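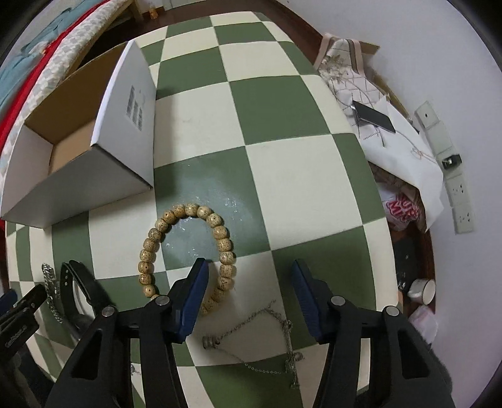 Is the Saturday market in Kerr still running while Lorkier Street is dug up?

It is still running every Saturday, but indoors, in the old Zuso furniture store on the corner by the post office. The doors open at the usual time and the stalls pack up in the early afternoon, the same as they did on the street.

Kerr market moves indoors while the street gets a new water main

10 Feb 2026

Anyone who has walked down Lorkier Street lately, or tried to, will know that the long-promised work on the water main has finally begun. The trench runs from the bank nearly down to the bridge, there is fencing on both sides, and the spot where the cheese van has parked for as long as most of us have been buying cheese is now a rather impressive hole. The work is expected to take six weeks, weather permitting, and the weather in February doesn't always permit very much around here.

For a while it looked as though the market would simply have to stop until spring. The parking lot behind the school was considered, and so was the grass by the river, which anyone who remembers the mud of last winter could have argued against. Then the owners of the Zuso building, which has stood empty with its blinds down since the furniture store moved out to the highway, offered the ground floor for the whole stretch of the roadwork, and the traders said yes very quickly indeed.

It is a lovely big room, once you get used to seeing it without sofas. There are 3000 square feet of floor, tall windows along the front, and working radiators, a thing the market has never been able to offer before. The 21 regular stalls have all been given a place, though a few have had to squeeze up and become better friends with their neighbors than they were in January. Bread and pastries are just inside the door (you will smell them before you see them), vegetables and eggs are along the window side, and plants, candles, yarn and secondhand books are toward the back, where the beds used to be displayed.

The cheese van can't come indoors, of course, but the cheese can, and it will be on a table by the old cash desk. The fish seller has decided to stay outside under the awning at the side entrance, so do go around and say hello, especially if the wind is coming off the river. Hot soup will be sold next door to the fish, in paper cups, with a roll for those who want one.

Cekari, the little coffee cart that usually sits under the clock, has taken over what was once the lighting department. A good many of the hooks are still in the ceiling, and there has been some talk of hanging something cheerful from them. The cart will have a few tables this time, so for once it will be possible to drink a coffee at the market without balancing it on top of a bag of potatoes.
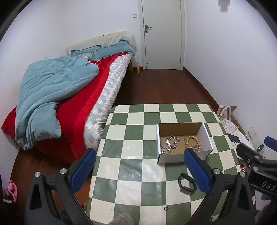

Getting there and parking

The front entrance is on the post office side. There is one step up, and a ramp at the side door for strollers, wheelchairs and shopping carts. Dogs are welcome on a short leash, as they always have been on the street, but please keep them away from the bread end, where the tables are low and temptation is great.

Lorkier Street is closed to cars between the bank and the bridge, so drivers will need to come in by the church and park in the lot behind the library. Parking there is free for two hours on Saturday mornings while the work is going on. The bus is still running, but the stop has been moved up the hill to the pharmacy – look for the yellow sign tied to the lamppost, and allow yourself a few extra minutes if you have heavy bags to carry back up.

People on foot can still get along the south sidewalk, which is narrow but open, and all of the shops behind the fencing are trading as normal. The shoe repair shop and the hardware store in particular have asked us to say so. It has been a quiet couple of weeks for both of them, and the hardware store has its birdseed on sale through the end of the month.

Standing orders and pickups

If you have a standing order for eggs, meat or a vegetable bag, it will be kept for you at the same stall as before, under the same name, and there is no need to call ahead. Orders not picked up by closing time will be moved to the old cash desk, where somebody will be on hand for another half hour or so while everything is swept and put away.

Traders who would like a one-time table, for garden seeds or homemade jam or anything else that suits the season, can leave a note at the desk on any market morning. Space is tight, but a table does come free now and then.

The market goes back out onto Lorkier Street on the first Saturday after the road reopens. The new date will be posted in the window of the Zuso building and on the board outside the library.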